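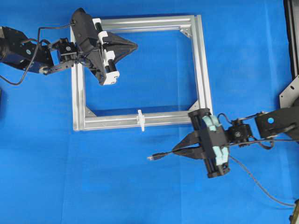

Questions keep coming in about the two-arm bench build so I've put the answers in one place. Short ones, sorry, typing between jobs. The square of T-slot is the usual first piece, brackets in the corners and a white clip on the bottom bar, and the cable task is the one with the small plug at the end. Updated 5/3/24.

Do I need to join to use it?
Yes. Shared workshop, members only on the arms. Ask Doğukan Bozkurt for an induction, 2 hours, bring nothing.

Can I build the same at home?
Noelia Miranda has one half done in her spare room. Extrusion cut to length, a bag of corner brackets, servos, printed parts. Budget for spare fingers. They snap. Print 4, not two.

Why do my joints creep out of square?
Bolts done up one at a time. Leave them all finger tight, square it up, then go round again.

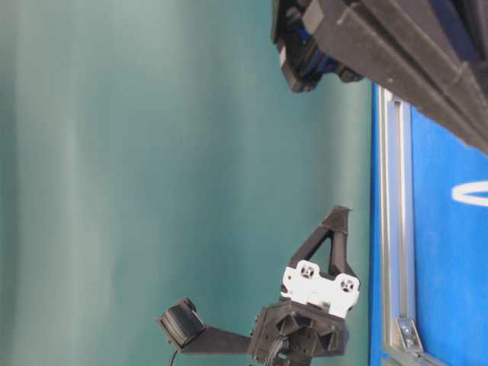 If its still out after that, check the saw cut before you blame the bracket. Julián and I lost a whole evening in October to a bad end on one bar.

Which files are the right ones?
Folder called Plendavlow, version 5. Ignore anything marked Stevov, thats the old wrist and the holes don't line up.

Cables keep snagging, any tips?
More slack at the wrist than you think. Run the arm through its full travel by hand, power off, then tie teh cable down.

Who do I tell if I break something?
Me or Ezequiel. Same day please.

Print this page | E-mail this page
67 shares | 4 comments

Related
Cutting extrusion on the chop saw
Villanueva printer: settings and bookings
Servo IDs and how to change them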